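Grerndale Charter Review: progress report to the Goter Fund, August

We have had a terrific few months. The town council voted to put the ward map question on the ballot, and our petition came in with 3,396 valid signatures, 700 more than the charter requires!
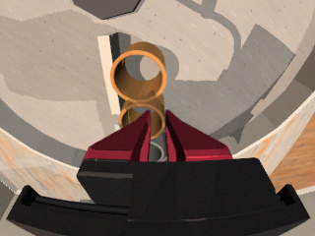
Grerndale Charter Review, summer update

Nguyen-Tran finished the legal read of the draft and sent back 13 edits, all now in the text. Eseria is printing the voter guide. Four neighborhood meetings are done, and the one at the east side library ran so long we had to move out to the parking lot (great crowd).

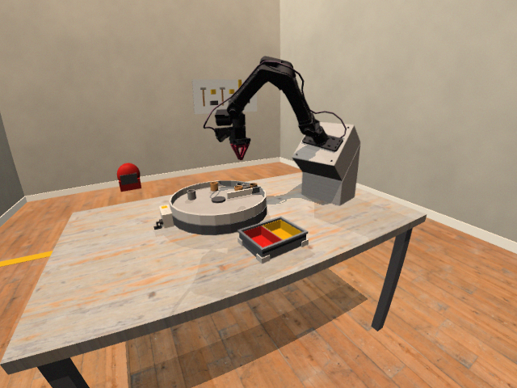
When would the new wards take effect?
At the first regular council election after the vote, if the measure passes.

Still open: the clerk wants shorter ballot wording, and we owe her a version by Monday. Spending is on budget, with printing the one big bill left.
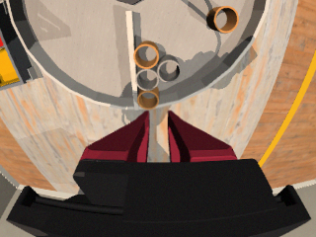

Page last changed: August, by Juniper Iwasaki

Next up are door hangers and a second round of meetings. Thank you for backing this!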